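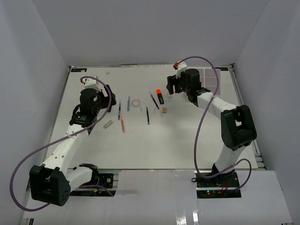

Two arms over a white tabletop, with pale gray walls on three sides.

Home | Paint & Finishes | Walls | Floors | Project Ideas | Contact

Michalík Limewash for Interior Walls

Reading time: 3 minutes

If you have ever stood in an old house and wondered why the walls look so soft and alive, there's a good chance you were looking at limewash. We love this stuff! We've been putting it on plaster, brick and stone for years, and the Michalík interior range is the one we keep going back to for our own rooms (the front hall at the Rultbridge showroom has had it since the day we opened, and people still stop to touch it).

Limewash is lime, water and pigment, brushed on in thin coats. It goes on looking watery and a bit alarming, and then as it dries the color lifts and turns cloudy and chalky in a way that flat latex never quite manages. The first coat always looks terrible. Keep going.

What it goes on

Bare lime plaster, bare brick and unsealed stone all take it straight from the pail after a good misting with water. Drywall and walls that have been painted before need a coat of Prerormont mineral primer first, and you should give that a full 24 hours before you start. Glossy trim, vinyl wallpaper and anything oily are not good candidates. For old kitchen paneling we'd send you to the milk paints instead – they grip wood beautifully and the colors sit well next to the limewash.

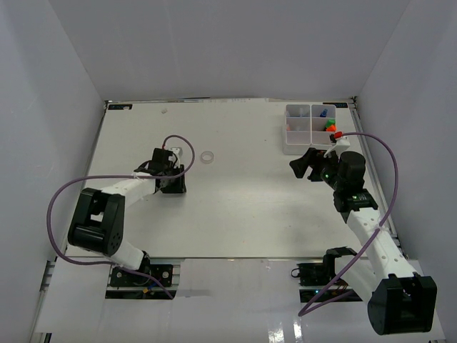

Coverage depends a lot on how thirsty your wall is. One large pail covers up to 276 square feet in two coats over primed drywall, and noticeably less on old brick, which just drinks it in. If you're between sizes, buy the bigger one. Each batch is mixed separately and the shades can drift a little, so it's much nicer to have all of your color from the same batch and stir the pails together before you begin.

Putting it on

Use a wide, soft block brush and work in loose crossing strokes, always keeping a wet edge. Stop only at a corner. Stir the pail every few minutes (the pigment sinks faster than you'd think) and don't go back over a patch that has started to set, however tempting it looks. Wear gloves and eye protection, as wet lime is hard on skin and worse in your eyes.

Colors

There are 60 shades in the range now. Our favorites at the moment are the warm putty grays and a lovely faded brick called Stevusside, new in January, that looks pink in the morning and almost brown by lamplight. Do order a sample jar and try it on the actual wall, two coats, and look at it at breakfast and again after dark. Screens are hopeless at showing this finish!

Touch-ups are easy if you save a jar with a tight lid. Dust the wall with a dry brush and skip the sponge – scrubbing will leave a mark.

We use cookies to remember your basket and improve this site. Accept | Settings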